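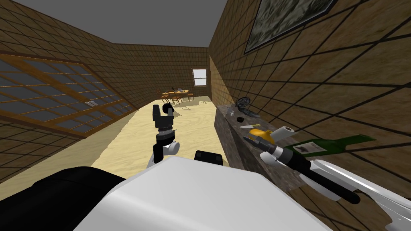 # Paneling Questions, Answered

Welcome, and thank you for stopping by! I'm Teresa Loureiro, and I look after the question box at Naltbridge Paneling. Folks write in with all sorts of things, and after a while the same questions come around again, so I've gathered up the ones I answer most often. Pour yourself something nice and have a look. If yours isn't here, write to me anyway.

## Can I put wall panels over old wallpaper?

I wish I could say yes, as I know how much everyone hates scraping! But please take the paper down first. Paper that seems perfectly snug today can let go in one corner next summer, and then your panel goes with it. A spray bottle of warm water and a wide scraper will get you through most of it. Give the bare wall a couple of days to dry before you start.

## How long do the panels need to sit in the house before I hang them?

Three days, lying flat, in the same room where they'll end up. Not the garage, and not the porch either (I did the porch once, in October, and I'm still looking at the gaps). Open both ends of the cartons so the air can get in.

## Do you have a square grid pattern, or only long boards?

We have both. The long boards are our Urkaria line, and the squares are called Ino. People tend to pick Urkaria for hallways and Ino for bigger rooms, but there's no rule about it, and my own tiny hallway is done in squares and I love it. 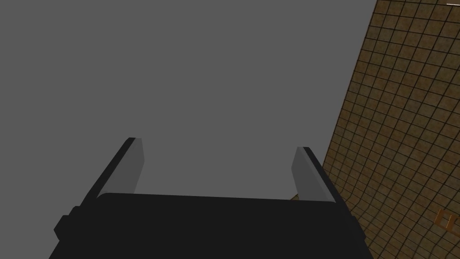

*Page last changed: June 2022*

## What should I clean them with?

A soft cloth, barely damp, and then a dry one right after. That really is the whole routine. For fingerprints around a light switch, add one drop of dish soap to the water. Please stay away from anything with wax in it, even if the label makes lovely promises. Wax builds up in the grooves and grabs dust, and you'll be in there with a toothbrush by Thanksgiving.

## My wall isn't straight. Is that a problem?

Oh, bless you, nobody's is. Start from the straightest corner you have, draw a level line, and trust the line instead of the ceiling. You can hide a surprising amount with a strip of trim along the top. If the wall is badly bowed, ask for our Sikder backing strips, which go up before the panels and give you something even to fasten to.

## How do I work out how much to order?

Measure the width and height of each wall, multiply, and add them together. Leave the windows in unless they're very large, as the extra covers you for bad cuts. A carton holds 6 panels. If you end up with unopened cartons, we'll take them back, and you don't need to explain yourself.

## Will a dark wall make my room feel small?

It can, though a good-sized window and a pale floor do a lot to keep things open. Tape up a sample next to the window and another in the dimmest corner, then leave them there a whole day and see how you feel at suppertime.

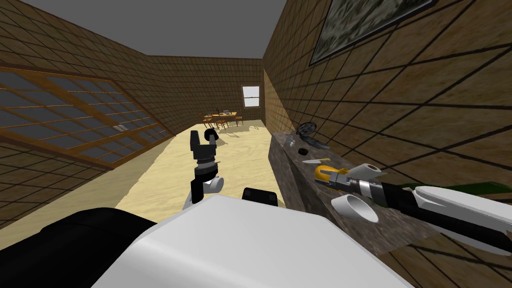

*Brown squares on the wall, a wide window, and a beige floor.*

## Can I paint them later?

You can! Sand lightly, wipe off every bit of dust, and use a primer meant for slick surfaces. Do one spare panel first and let it cure for a week, then scratch at it with a fingernail. If the paint stays put, go ahead and do the room.

## Do you ship samples?

We do, up to 3 at a time, and the postage is on us. Just tell me which colors you're considering and what the room gets used for, and I'll tuck in a cleaning card too.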